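Is recording with hand-held grippers worth it, or should we just drive the arm by remote?

Posted by Bhavana Varma, 24th September

Our group at Zamora has money for one method of teaching our arm to put small things into a box. The rep from Woteck says everyone is going to hand-held grippers: you do the job yourself, the rig records it, the robot learns. I went along to a session to see for myself and came away unconvinced. He quoted 500 demonstrations for a simple task. Whose 500? Mine?

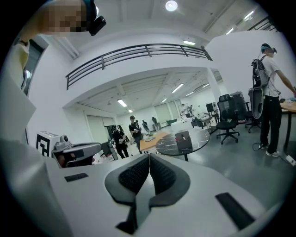
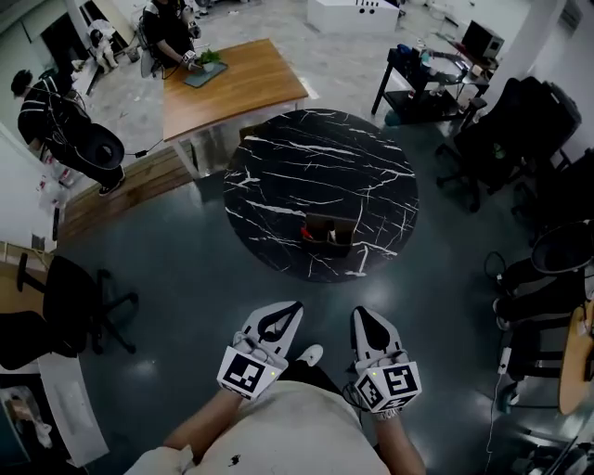

White grippers with marker patterns, people at work all over the room, and a little box on the round marble-look table.

Has anyone trained an arm this way and had it work outside the room it was recorded in?

Stela Tudose

Yes, with conditions. We did 2,718 recordings at Tamovton over one winter and threw out a depressing share of them. People move too fast, or they reach in a way our arm's elbow can't copy. The grippers are quicker than remote control, I'll give them that. With remote you at least know the arm can do the motion, because the arm just did it.

Ask the rep two things before you sign:
Who pays for the discarded recordings?
Does the count include failed grasps?

And change the table, the box and the lighting between batches. We didn't until November and had to redo most of it — the arm was fine on our bench and hopeless on the one beside it.

vodano_user4

remote all the way. the lag is annoying but you get used to it. never tried the hand ones

Bhavana Varma

Thanks Stela. I asked him about failed grasps and he said he'd get back to me. I'll borrow a remote set first and do the same task both ways before we spend anything.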